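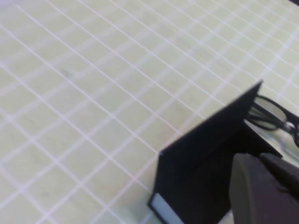 Levy rate on the ballot does not match the rate on my tax bill

Our fire protection district is putting an operating levy on the November ballot. The notice in the paper gives it as 30 cents per $100 of assessed valuation. My last property tax bill shows the district's existing levy at 24 cents, and there is a separate line for debt service.

What I can't work out from the notice is whether the 30 cents replaces the 24 or is added to it. The ballot language says "an additional operating levy of not more than thirty cents." The flyer the district mailed out says "a rate of 30 cents." Those read like two different things to me. I called the district office and got a recording.

Second part. If it fails, does the debt service line go away, or do we keep paying for the building either way? The station on the Dillham side was paid for with bonds and it has no full-time crew.

I live in an unincorporated area, if that changes anything. I am not asking how to vote. I just want to do the arithmetic for my own house before then.

Posted by Shakya

Kovix
Accepted reply

Go by the ballot language. The flyer has no legal effect. The ballot text is what voters adopt and what the county will use to set the rate, and the word that matters in it is "additional." Read as you quoted it, the new levy is stacked on the existing operating levy. The ceiling would be 24 plus 30, or 54 cents per $100 assessed, before debt service.

Three cautions on that number.

"Not more than" sets a ceiling. The board certifies an actual rate each year and can set it lower. Many states also have a rollback rule that lowers the ceiling after reassessment when total valuation rises faster than a set index. That may be how you ended up at 24 cents in the first place, as voters often approve a round number and the certified rate drifts down from it. Look up the original authorized rate as well as the current certified one. Both should be in the rate filing at the county clerk's office. In some states the board can go back up to the authorized rate without another vote, and in others it needs voter approval.

Assessed valuation is not market value. In states that assess residential property at a fraction of market value, you have to apply that fraction first. Your bill should show the assessed figure on its own line. Use that one. Divide by 100 and multiply by the rate in dollars. With an assessed value of $30,000, for instance, you have 300 units of $100, and 300 times 0.30 is $90 a year for the new levy alone. Your present 24 cents on the same house comes to $72.

Check for a sunset clause. If the full text gives a number of years, the levy ends then unless it is renewed. If there isn't one, assume it is permanent.

On the bonds: debt service is a separate levy with its own voter approval, and the money can only be used to pay principal and interest. It continues until the bonds are retired, whatever happens to the operating question. A failed operating levy does not cancel the debt, and a successful one does not pay it off sooner. The reverse restriction matters too. Bond proceeds pay for land, buildings, and in many cases apparatus. They can't be used for salaries. A district can end up with a finished station and no money to put a crew in it, and from your description that may be the situation at Dillham.

Ask the county clerk, not the district, for the following:
- certified copy of the ballot question
- current certified tax rate, by fund
- authorized tax rate ceiling, by fund
- bond maturity schedule (the clerk may send you to the district or its auditor for this one)

The first three are usually a page each. Being in an unincorporated area makes no difference to the rate if your parcel is inside the district boundary. Check the taxing district code on your bill against the county's list.

Comment from Shakya: The clerk emailed me the first three items. The ceiling for the operating fund is listed as 30 and the certified rate is 24, so it does look like a rollback. The question does say additional. No sunset clause that I can find. Thank you.

Comment from Kovix: Then 54 is the combined rate if the board certifies the present 24 plus the full new amount. Ask the clerk whether the old ceiling of 30 can be restored in your state without a vote. If so, the outside limit is 60.

Punemgate

Ours did the same thing a few years back and it passed and my bill went up a bit. Not as much as people said it would. Might be worth calling your home insurance company, they rate you partly on how far you are from a station and whether it has people in it. Mine did not change anything but my neighbor's did.

Also board meetings are open, you can just go and ask. Ours are at 7 p.m. and they take comments at the start.

Comment from Kovix: The insurance point depends on the carrier. Some use a community protection class and some use their own loss data by ZIP code. Get the answer in writing before counting it against the levy, and ask which station they have listed as your responding station.

Dillham2000

It's added on top. Same as the last two times they tried it. Read the sample ballot, the county posts it before the election.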